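Worldbuilding for Games and Fiction
Handout 8: Magic that costs something

Last time we drew the map of Gullance and argued happily about its rivers. Now for my favourite part of the whole course, the magic! Bring your notes on the two rival schools, because we'll be picking them apart for most of the session.

A quick reminder of where we'd got to. In Gullance, power is drawn from sound. The Cultier school stores it in bells, which can be struck once and must then hang silent for 40 days. The Hamann school thinks bells are cowardly and draws straight from the singer's own voice, so every Hamann mage is slowly going mute. Same source, two prices, and already you can feel the quarrels starting.

Why the price comes first

Most of us begin with what a spell does (fire, flight, talking to crows) and bolt a cost on later. Try it the other way round. Decide what is lost, then ask who could bear to lose it. A mage who gives up her voice will need a sign language, a trusted servant, perhaps a book she writes in at dinner. That's three bits of culture from one rule, and you haven't even cast anything yet!

Costs can be paid by the caster, by somebody else, or by the land. The third sort is underused and I'd love to see more of it in your drafts. Think of the Stendberg valley, where 12 villages can't hear birdsong any more and have built a whole religion on the quiet.

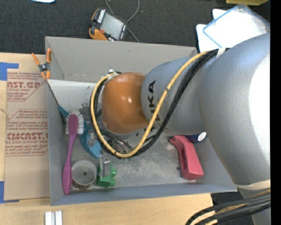
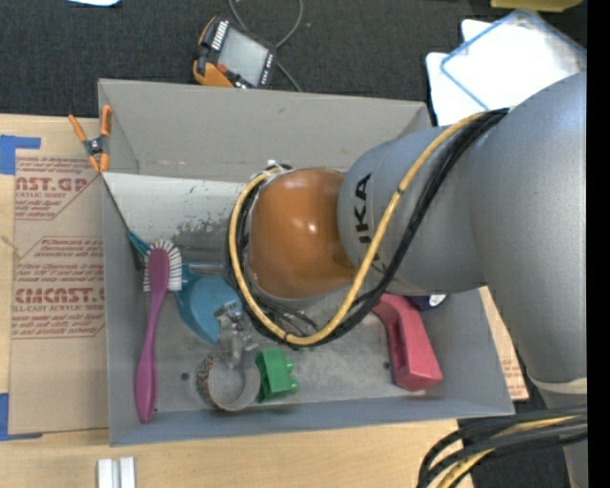
Department of Creative Writing, Worldbuilding Course Team

Hard rules and soft rules

A hard rule is one the reader could use to predict the ending. A soft rule is one they only sense. You want both. The 40 silent days are hard, and a good plot can hang on day 39. What the bells are really listening to is soft, and please leave it that way for as long as you can stand it.

Exercise for the workshop

Write a scene in which a Cultier bell-keeper meets a Hamann mage who can no longer speak. Neither may cast a spell. Let us work out the rules from how they behave, what they avoid touching and what they envy. Keep it to one side of paper.

Then swap with a neighbour and write down every rule you think you've spotted. Wrong guesses are often better than the real rule, so steal them!

Reading: course pack, page 64 onwards. Full drafts of your own system are due by the end of November.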